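The Rocket Went Up Without Me

I have a history with rockets that goes like this: I show up, the rocket doesn't leave. I go home, the rocket leaves. My wife has suggested, with more affection than you'd think, that the launch companies should pay me to stay away.

So last May, when the small outfit at Villanueva announced they were going to fly Skotita again, I told myself I'd watch on the computer like a sensible adult. Then I packed a cooler and drove six hours.

If you don't follow the small end of the rocket business (and why would you, the T-shirts are terrible), Skotita is a two-stage launcher built to put little satellites into low orbit. It had flown twice before. The first one tipped over gracefully and went swimming. The second got most of the way up and then had what the company called an early end of powered flight. I love that phrase. I've used it since about my lawnmower, my diet and a cousin's marriage.

The third flight was carrying Tomari, a satellite the size of a carry-on bag, whose whole job was to stay alive for 14 weeks and report how its battery was feeling. That's the payload I drove six hours for. A battery with a diary.

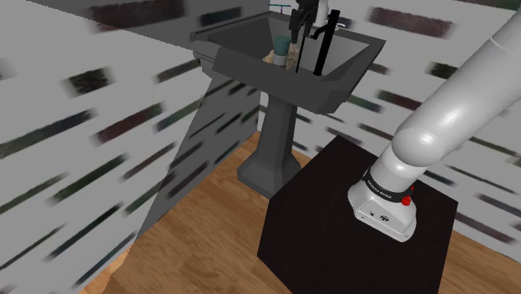
Filed under: Launch Days and Other Disappointments

The viewing spot at Villanueva is a gravel lot on a bluff with one portable toilet and a view of the pad that's excellent if you own a telescope. I own binoculars I bought for birds. Through these the rocket looked like a white crayon somebody had stood up on a table, and I was thrilled with it.

There were already people there when I pulled in at 4 a.m., all with better chairs than mine. The man to my left had a chair with a roof. I'd brought the one from the garage with the broken slat, so that I spent most of the morning listing slightly to port.

On my other side was Chepkoech Mwakalinga, a retired air traffic controller who has seen eleven launches in four states and keeps a notebook of scrub reasons. She let me read it. It's the best thing I've read all year. "Upper winds." "Boat." "Valve." "Boat again." "Valve, different valve." There's one page that just says "bird??" and she wouldn't elaborate.

The window opened at 7. At 6:41 they held for a pressure reading. You don't get told much during a hold. Someone had the company stream going on a tablet, and it was the usual footage of a logo turning around and around with music under it, the sort of music a dentist would choose. Every so often a voice came on to say the team was working the issue. I pictured a lot of people staring at one number and hoping it would get embarrassed and change.

It did, in the end. They picked the count back up, and everybody in the lot stood, including the roof chair man, who had to be helped out from under his roof. The clock went down to 18 seconds and stopped.

Stopped there. Eighteen. You could hear the whole bluff breathe out through its nose.

Chepkoech already had her pen out. "Valve," she said, before the stream said anything, and she wrote it down, and ten minutes later the stream said valve.

They scrubbed for the day and said they'd try again in 48 hours. I had a job to get back to and half a cooler of warm egg salad. I drove home.

You know how this goes. I was in the parking lot at work, eating a granola bar in the car with my phone propped on the steering wheel, when Skotita went up clean as a whistle. First stage fine. Separation fine. Second stage lit on time and burned for as long as it was supposed to, and when they called shutdown the voice on the stream cracked right down the middle. Then Tomari drifted away from the rocket in that slow, polite way satellites do, like someone leaving a party without saying goodbye to the hosts.

I'd have given a lot to be on that bluff. I hit the horn by accident, cheering, and a lady from accounts receivable gave me a look I'm still getting over.

Chepkoech texted me one line from the gravel lot. It said, "You can come back now."

I've been reading up since then, mostly late at night and mostly on the Ollora boards, where people who know far more than I do argue about tank welds until somebody gets called a name. There's a good long thread by a guy named Ibsa Lencho who worked on ground equipment for years and writes about it with no fuss at all. His point, which I'd never thought about, is that most of what stops a launch isn't on the rocket. It's hoses and pumps and sensors on the ground, gear that gets used hard, sits out in salt air, and never has its picture on a mug. The valve that ate my morning was on the ground side. It was part of the plumbing that keeps topping off the liquid oxygen while it boils away, right up to the last part of the count.

He also got me to stop sulking about the 18 seconds. I'd taken that personally. It felt like the rocket had seen me.
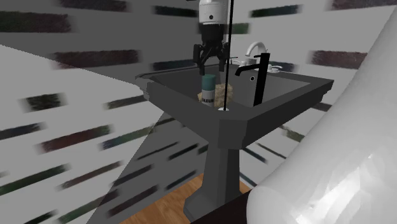 Why do they stop a countdown so late, when the rocket looks ready to go?

The last stretch is when the rocket switches to its own power, the tanks come up to flight pressure and the computers start checking everything against a list of limits. Plenty of problems can't show themselves until then. If one reading lands outside its limit, the computer calls a stop on its own, a good deal faster than a person could, and it's much cheaper to be stopped on the pad than a mile above it.

That's my version of Ibsa's version, anyway, and if I've mangled it you can go over to the boards and read him. Bring a sandwich, it's up to 3905 posts and at least half of them are about one gasket.

I do think it changes how a scrub feels, knowing that. Not on the day. On the day it feels like being stood up by a crayon. But a couple of weeks later, with the gravel out of your shoes, you can see that the boring version of that morning was also the good one. The flight before this one didn't get a stop at 18 seconds. It got an early end of powered flight, and somebody's satellite got a very short career.

Tomari, meanwhile, is still up there talking about its battery. The company posts a little update when it comes over the ground station, and they're wonderfully dull. Voltage normal. Temperature normal. Attitude normal, and I wish I could say the same for my teenager. I check them with my coffee. I've become the kind of man who says "battery's good" to an empty kitchen.

The next Skotita is supposed to have some changes in the second stage and a bigger payload, and there's no date for it yet beyond a lot of winking on the boards. Chepkoech is going. She's offered to save me a spot next to hers, on the condition that I buy a proper chair and park facing the other way until liftoff. She seems to be serious about the parking. I've got a chair in my online cart, and it has a roof, and I'm waiting for it to go on sale.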